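**Progress report: safe-practice rules for two-arm handling cells**
March 31, 2024
Prepared by Harish Pal for Maxence Barbier, Sturasano

Work this period went mostly into the draft rules for household-item handling, the second part of the Prellirer project. The draft now has 25 rules, up from the 4 we sent you in September. Sections on speed limits and stop buttons are finished. The section on shared workspace is still open.

The hard part of that section is what one arm may do while the other is holding something. Our current wording says that an arm gripping a soft item has right of way, and the free arm must keep its fingers out of the space under the load until the item is set down.

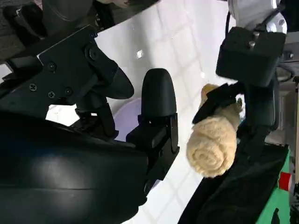
Operators at the Pandey site asked for an exception when both arms have to work on the same item, such as folding. We agreed, on the condition that the task is run at reduced speed and a person stands within reach of the stop. The exception is written as rule 17 and needs your approval.

We also changed the inspection rule. Gripper screws and cables were to be checked every 1000 cycles, but shifts end at odd counts and the checks got skipped. The draft now says start of shift, with a signature.

Spending stands at nearly 80 percent of the grant. The remainder covers the outside review by Gitov and one more round of operator training.

Open items:

- Approval of rule 17
- Review comments from Gitov
- Final wording on cable routing between arms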